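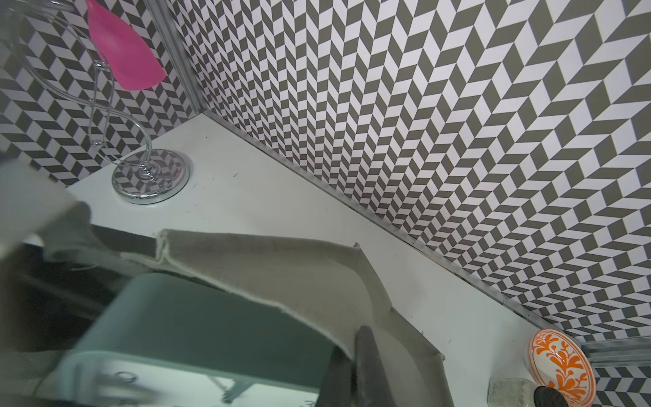

**HOME & TRADES / The Long Interview**

# "The cloth does the work, I just turn up"

Nicanor Bermúdez has opinions about bathroom benchtops, and he'd like you to know that most of them were formed on his knees.

He has been cleaning other people's bathrooms for 9 years, first on his own and then under the name Clinder, a business he describes as "me, a van, and whoever answers the phone when I'm in the van." Before that he laid tile for a fit-out firm called Echevarría. He left with a bad hip and what he calls an incurable habit of looking at corners.

"I go to a dinner party, I use the bathroom, I'm gone ten minutes," he says. "My wife knows. She tells people I'm on a call."

We meet at nine in the morning in a kitchen that is cleaner than mine has ever been. He makes coffee, wipes the spoon, wipes where the spoon was, and then folds the cloth into quarters and sets it down with the edges squared. I ask if he's doing this for my benefit. He looks down at it as if someone else had done it.

The subject is white benchtops, and the small strip of misery where they meet the wall. Clinder's customers ring about this more than anything else. They've bought a bright white slab and a lively tile, usually a chevron, and at some point in the first year they notice a dark line along the join.

"They think it's the tile. They blame the tile, they blame the bloke who put in the tile. Sometimes I was the bloke who put in the tile, so I stay quiet."

Mostly, he says, the trouble is the seam. A metal trim gives you a nice crisp finish, and it also gives you two very thin gaps, one on each side. Soap gets in, skin gets in, and the dust that comes off towels gets in and makes itself at home. Where sealant has pulled back there's a shadow that looks like dirt, and people scrub at it for years.

"I had a lady in September who'd gone at a gap with a toothbrush every Sunday night. You can't clean a gap. It's a place where there isn't anything. I told her that and she was quite upset, and I understood. She'd put the hours in."

How do you tell dirt from a gap? He runs a damp cotton bud along it. If the bud comes up grey, you've got grime and you're in luck. If it comes up clean and the line's still there, you need sealant and a steady hand, or the number of somebody with a steady hand.

He's scathing about sprays. There's a product called Kikel that he'll admit to using on showers, though he says it smells like a swimming pool that's been to university. For a white bench he wants warm water, a drop of dish soap and the right cloth, and on the matter of the right cloth he becomes difficult to interrupt.

He likes them thick. He likes a felty sort of cloth in a colour he calls "porridge", with enough body that you can fold it and it stays folded. Thin cloths, in his view, are for people who enjoy wringing. A thick one gives you a proper edge when you bend it over on itself, and you can run that edge into a corner without using your fingernail.

"The fingernail is the tradesman's enemy. You go in with the fingernail, you lift the silicone, now you've got a second job."

And when the edges start to fray?

"That's when it's getting good. A new cloth is stiff, it's got something to prove. You want a bit of fuzz along the rim. The fuzz picks up the specks."

The specks are a sore point. White shows everything, and he considers it the most honest colour you can put in a bathroom and the least kind. He once spent what felt like a whole morning going after three dark dots on a benchtop in a rental before working out that they were in the slab. He billed for it anyway. The owner, he says, was very pleased with how the dots had turned out.

He keeps 100 cloths in rotation, which seems like a great many until you've heard his laundering system, and then seems like too few. Bathroom cloths never meet kitchen cloths. Neither meets fabric softener, which he talks about in the tone other men keep for umpires. Softener coats the fibres, he says, and after that you're just pushing water about the place with a nice smell. They're washed warm and dried flat. When a cloth is finally past it, it goes to the van for wheels, and when it's past wheels it goes in the bin. He claims not to feel anything at that stage. I didn't press him.

I ask him to show me how he'd do a corner, and he's up before I've finished. He starts at the far end, where the two walls come together, with the cloth bent into a wide fold. He draws it out along the seam towards himself in one go, turns the fold over to a clean side, and goes again. The flat of the bench comes last. Most people, he says, do the flat first because that's the part that makes them feel better, then they drag the muck from the corner straight back across it.

"Then they stand there and go, why's it streaky? Mate. You did that."

He charges $228 for a bathroom, which includes the seams, and he'll reseal for extra if he likes you. A property manager, Dokex, once offered him a contract for 700 apartments. He went to look at a few. Every one of them had the same white top, the same trim and the same corner.

"I sat in the van for a bit," he says. "I thought about 700 of that corner. I'm not a young man."

He turned it down and took on two people instead, both of whom he trained himself. The training takes a week, and by his account the first day is entirely folding. One of them lasted. The other moved to windows, and Nicanor says this in the manner of someone reporting a conversion.

On my way out I ask to use the bathroom. It's a small room with plain square tiles and a very dull grey bench, the sort that would hide a good deal. I raise it with him at the door.

"Well, yeah," he says. "I've got to live here."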